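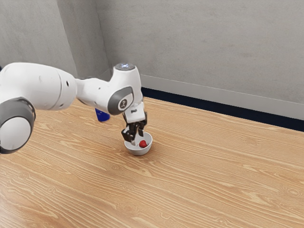

¿Se puede cambiar el servidor de la lista sin que los suscriptores tengan que volver a darse de alta?

Exportando el padrón con sus opciones individuales (resumen diario, suspensión temporal, idioma) e importándolo en el servidor nuevo antes de mover el registro MX. El orden importa: si se mueve primero el MX, los mensajes que lleguen en el intervalo se rechazan con un 550 y el remitente recibe un rebote definitivo.

Contesto a la lista y no en privado porque la duda ha salido ya en dos hilos. Cito el mensaje original, recortado:

> Hola a todos:
>
> Nuestra lista sigue en la máquina Wynne, que dejará de tener
> mantenimiento en noviembre. Queremos pasarla a Jerkham, donde ya
> tenemos el archivo web. Dudas:
>
> 1) ¿Cuánto hay que bajar el TTL y con qué antelación?
> 2) El archivo antiguo está en mbox. Al importarlo, parte de los
> mensajes pierde los acentos en el asunto.
> 3) Desde que activamos el pie automático, los mensajes de algunos
> dominios acaban en la carpeta de correo no deseado.
> 4) ¿Merece la pena conservar los adjuntos en el archivo?

Por partes.

1) TTL. Con 30 minutos basta. Hay que bajarlo antes del cambio con un margen no inferior al TTL antiguo; si ahora tenéis un día, se baja con más de un día. Durante la transición dejad Wynne aceptando correo y reenviándolo a Jerkham con una regla de transporte, no con un alias, para no alterar el remitente del sobre. Cuando el registro de Wynne deje de mostrar conexiones entrantes, se cierra el puerto 25 y se restaura el TTL.

2) Acentos. Casi seguro que son asuntos con octetos de 8 bits sin codificar, que los clientes viejos enviaban en ISO-8859-1 sin declararlo. El importador supone UTF-8 y sustituye lo que no entiende. Nosotros pasamos el mbox por Flevlow antes de importar: detecta las cabeceras sin codificar y las reescribe según el RFC 2047. Trabajad siempre sobre una copia. Conviene revisar también las líneas del cuerpo que empiezan por "From " sin escapar, porque parten un mensaje en 2 y el segundo fragmento queda sin fecha. En nuestro caso salieron 13 fragmentos de ese tipo y los arreglamos a mano — tardamos menos que en escribir una regla fiable.

3) Pie automático. Al añadir texto al cuerpo se invalida la firma DKIM del remitente original. El SPF pasa para el dominio de la lista, pero no está alineado con el From, así que DMARC falla. Hay dos salidas habituales: quitar el pie y el prefijo del asunto, con lo que la firma suele sobrevivir, o reescribir el From con la dirección de la lista y poner al autor en Reply-To. Yo prefiero la primera. La información de baja ya va en List-Unsubscribe y el prefijo se sustituye filtrando por List-Id. Si optáis por reescribir, limitadlo a los dominios que publican p=quarantine o p=reject; aplicarlo a todos estropea las libretas de direcciones.

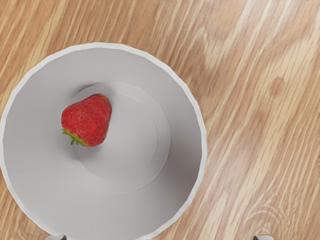
4) Adjuntos. El archivo de Gandgate los guardó durante años sin límite, y la copia de seguridad acabó siendo casi toda imágenes repetidas en las citas. El problema no es tanto el tamaño de cada fichero como la multiplicación: cada respuesta que arrastra el adjunto lo vuelve a codificar en base64, con un tercio más de volumen. Una imagen como la de la fresa en el cuenco blanco, con fondo de madera clara y superficies mates, se comprime muy bien en JPEG y no justifica un PNG a resolución completa; una captura de texto es el caso contrario. Lo que hacemos es extraer los adjuntos a un directorio aparte, nombrarlos por su resumen SHA-256 y dejar en el mensaje archivado un enlace. Así los duplicados exactos ocupan una sola vez. Los recodificados por el cliente de correo no coinciden en el resumen y se quedan como están.

Dos observaciones sobre el orden de las tareas. Haced la importación del archivo antes de abrir la lista nueva al tráfico, para que la numeración sea correlativa y no cambien las URL de los mensajes. Y comprobad que Jerkham tiene el registro PTR bien puesto antes de enviar nada: sin resolución inversa coherente, varios proveedores grandes rechazan la conexión directamente.

Si alguien tiene un importador que respete el Message-ID cuando viene duplicado, me interesa. El nuestro descarta el segundo mensaje sin avisar, y solo se nota al comparar el número de entradas con el mbox de origen.

Un saludo

-- 
Para darse de baja, enviad un mensaje vacío a la dirección de control con la palabra "baja" en el asunto.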